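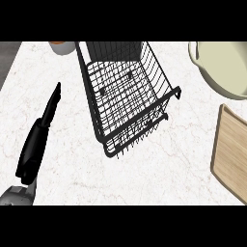 4.2 시뮬레이션 성공률의 해석

학생 팀이 제출한 주방 정리 과제의 시뮬레이션 성공률은 그대로 받아들이기 어렵다. 본 수업의 기말 프로젝트에서 네 팀은 모두 공통 환경 Clullwood 위에서 정책을 학습시켰고, 중간 보고서마다 높은 수치를 앞세웠다. 그러나 수치가 높다는 사실과 학생들이 조작 문제를 이해했다는 사실 사이에는 상당한 거리가 있다. 그림 3의 장면만 보아도 검은 철망 식기 건조대를 비롯해 컵, 그릇, 나무 도마가 서로 떨어져 놓여 있고, 그 사이로 대리석 상판이 넉넉히 드러난다. 물체가 맞닿거나 겹친 배치에서 정책이 어떻게 움직일지는 이런 장면으로 판단할 수 없다.

그림 3. Clullwood 환경의 조리대 장면(렌더링). 왼쪽은 그리퍼, 중앙은 식기 건조대.

평가 절차에도 문제가 있었다. Tanui 팀은 3000회의 에피소드를 수집하고 그중 677회를 학습에 사용했다고 보고하였으나, 나머지를 제외한 기준은 보고서에 한 줄로만 적혀 있다. "품질이 낮은 시연은 제거하였다"는 문장이 전부이며, 품질을 누가 어떤 척도로 판정했는지는 확인되지 않는다. 실패에 가까운 시연을 걷어 낸 뒤 비슷한 분포에서 다시 평가했다면 성공률이 오르는 것은 당연하다. 같은 팀의 발표 자료에는 초기 배치를 바꾼 실험이 포함되어 있지 않았다.

Nirgate 팀은 이 점에서 조금 나았다. 초기 배치를 무작위로 바꾸었고, 시드별 결과도 부록에 실었다. 다만 무작위화의 폭이 좁아 물체의 위치가 조금씩 어긋나는 정도에 그쳤으며, 조명과 재질은 고정되어 있었다. 저자들은 이 결과를 강건성의 증거로 제시한 보고서의 서술에 동의하지 않는다.

식기 건조대는 별도로 논의할 필요가 있다. 가는 철사가 격자로 교차하는 구조는 충돌 형상을 단순화하기 쉬운 대상인데, 두 팀이 이를 속이 찬 상자에 가까운 형상으로 대체하였다. 계산은 빨라졌지만 철사 사이에 손끝이 끼거나 접시가 살대에 걸리는 상황은 처음부터 발생할 수 없게 되었다. 화면에 보이는 철망과 물리 엔진이 계산하는 물체가 서로 다른 셈이다. 학생들은 렌더링이 정교할수록 접촉 모형도 정확하리라고 가정하는 경향을 보였고, 중간 면담에서 이 차이를 먼저 언급한 팀은 없었다.

실물 로봇을 이용한 검증은 11월에 Funberg 실습실에서 예정되어 있었으나 장비 사용 시간이 부족하여 2개 팀만 참여하였다. 시도 횟수가 적어 시뮬레이션 결과와의 통계적 비교는 하지 않았다. 일부 학생은 실물에서의 실패를 카메라 보정 오차로 설명하였는데, 보정값을 다시 측정한 기록이 없으므로 이 설명 역시 가설로 남겨 둔다. 채점 기준에서 성공률이 차지하는 비중이 컸다는 점도 보고 방식에 영향을 주었을 수 있으며, 이는 학생이 아닌 수업 설계의 책임에 속한다. 채점표의 구체적인 수정안은 4.3절에서 다룬다.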